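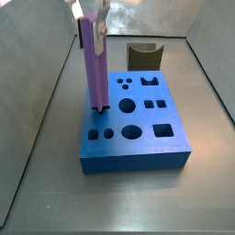
**De:** Rosaire Gagnon, Coordinación de Material Didáctico, Centro Driltham
**Para:** lista de distribución de ludotecas asociadas
**Asunto:** Re: Bloques de encaje, revisión de existencias y normas de préstamo
**Fecha:** 24/11/2018

Estimadas compañeras, estimados compañeros:

En respuesta a la consulta remitida por la ludoteca de Saithong, que se reproduce a continuación, se comunican los criterios aplicables al préstamo de los bloques de encaje.

> Solicitamos aclaración sobre los bloques azules de la serie Clurance. En la última devolución recibimos dos juegos sin la pieza de estrella y uno con piezas de otro modelo. ¿Debemos retirar del préstamo el juego completo o puede seguir circulando con las piezas restantes? Rogamos asimismo que se indique cómo deben denominarse las piezas en la ficha, pues cada centro utiliza un nombre distinto.
>
> Ludoteca de Saithong

**1. Juegos incompletos.** Todo bloque al que le falte una pieza quedará fuera de préstamo hasta su reposición. Se conservará en el armario de material pendiente, con la ficha sujeta a la base.

**2. Denominación.** La pieza se nombrará por la abertura que le corresponde. Así, el prisma alargado de color morado figurará como «estrella». El bloque presenta también una abertura circular grande, una en forma de arco, un grupo de tres orificios redondos pequeños y dos cuadrados contiguos; estos últimos se anotarán como «tres círculos» y «dos cuadrados», en plural y sin abreviar.

**3. Comprobación en la devolución.** El personal del mostrador presentará cada pieza en su abertura antes de firmar la entrada. No se forzará ninguna. Si una pieza no entra, se revisará primero su orientación y, de persistir la dificultad, se anotará la referencia del juego.

**4. Piezas de otros modelos.** Las piezas de la serie Stikuvska no son intercambiables con las anteriores, aun cuando el color resulte similar. Se remitirán a esta coordinación en sobre aparte.

El inventario vigente recoge 252 juegos en circulación y 20 pendientes de reposición. Los centros que no hayan enviado su recuento deberán hacerlo por esta misma lista. La próxima revisión general se efectuará en marzo.

Atentamente,

Rosaire Gagnon
Coordinación de Material Didáctico
Centro Driltham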